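### 3.2 Setting up and maintaining the hand-held gripper

All demonstrations reported in this paper were recorded with a single hand-held gripper, referred to below as the Fatham unit. The choice of one unit was deliberate. Earlier work within the Ganari project had used several grippers in rotation, and differences in finger wear and camera alignment between them proved difficult to separate from differences between operators. With one unit the source of any drift is easier to find, although the daily output is lower and a fault stops the work altogether.

The unit consists of a light grey plastic body, a pair of soft black fingers with ribbed inner surfaces, and a wide-angle camera fixed so that both fingers remain in view at all times. The fingers are consumable parts. The body and the camera mount were left unchanged for the whole of the study, with the exception of one repair described at the end of this section.

Before each session the operator followed a fixed routine. The fingers were removed, wiped with a damp cloth and refitted, and the retaining screws were tightened by hand and then by a further quarter turn. The lens was cleaned with a dry cloth only. The trigger was then opened and closed fully, and the travel was checked against the marks made on the first day. Where the closed position had moved by more than 3 mm, the drive link was reset before any recording was made.

The second part of the routine was a check of the camera view. The operator held the unit level over a desk in the office used for recording and compared the view with a stored reference. Two points were examined: whether the fingers stood in the middle of the view, and whether the gap between them was upright. A lean in the gap nearly always meant that one finger had not been pushed fully on to its seat. Office furniture was left as it stood, as the check concerns the position of the fingers and does not depend on what lies behind them.
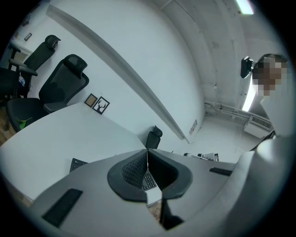 **Figure 4.** View from the camera of the Fatham unit, with the two soft fingers at the centre and a keyboard visible through the gap between them. The strong curvature of the desk edge and the ceiling beam is produced by the lens.

The dark corners in Figure 4 mark the limit of the image circle and were used as a further, coarser guide. If the camera shifts in its mount, the dark areas become uneven before the change can be seen at the fingers. Images were stored without correction for lens distortion – the correction was applied later, using one set of values for each group of sessions. New values were calculated whenever the camera had been touched and at the start of every group.

The study comprised 59 sessions, which yielded 500 recordings. Of these, 412 were kept for training. The remaining 88 were set aside, most of them on account of operator error or missing tracking data. Recordings made after a failed view check were also set aside, even where the movement itself appeared sound, because the position of the fingers could not be relied upon.

Wear was concentrated at the tips. The ribs on the inner surface lost their sharp edges first, after which small, smooth objects began to turn in the grasp. A finger was replaced when the rib nearest the tip could no longer be felt with a fingernail. This is a crude test, but it gave more consistent results between operators than inspection by eye. Fingers were always replaced in pairs, and both used parts were labelled and kept.

The one repair of note took place in May. The trigger had begun to return slowly, and the fault was traced to dust in the slide of the drive link. The slide was stripped, cleaned and reassembled without lubricant, on the advice of the workshop at Watmont, where oil had been found to hold dust on an earlier unit. The view check and the travel check were repeated in full before recording was resumed. The maintenance log, which follows the layout used in the Montoya laboratory, is provided with the data set.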